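Kitchen and store assistant wanted, part time - Thammasiri Cooking School, Flamcombe

Thammasiri is a small cooking school in Flamcombe. We teach home cooking from Thailand to adults in the evening, and we are looking for one more person to join us from January.

The work is before and during the class. You come at 3 p.m., wash and cut the vegetables, weigh the curry pastes and the rice, and put everything ready at each cooking place. When the guests are here you help them find things, bring clean bowls and keep the floor safe. After the class we clean together and we eat together, this part is also paid.

What we ask from you:
You can work 2 evenings a week, until 10 p.m.
You can lift a rice sack and stand for a long time.
You speak English well enough to explain a recipe to a guest. Thai is nice to have but it is not necessary.
You are friendly with beginners, also when they ask the same question again.

Experience in a restaurant is welcome, but we have had very good assistants who came from a bakery, a flower shop and an office. We will teach you the knife work. A food hygiene certificate is needed after the trial month and we pay for the course.

We offer a fixed monthly pay of 600 before tax, a meal on every working evening, and a free place in any class for you or a family member. The school is 6 minutes on foot from Stukgate station. 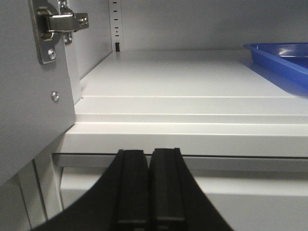

The store is the second half of the job, and for this we want a person who likes order. Fish sauce, dried chili and noodles must be checked before each class, and the older packets must come to the front. Every week you also wipe the cabinets, and please do not forget the inside of the light gray doors and the hinges, where flour dust likes to stay. The shopping list goes to Prasert Khamphan before noon on the next day.

To apply, write a short letter to Prasert Khamphan and tell us which evenings you are free and one dish you like to cook at home. You can bring it to the school or leave it at the desk between 2 p.m. and 5 p.m. We answer every letter - sometimes a little slowly when the classes are full. A trial evening is paid the same as a normal one.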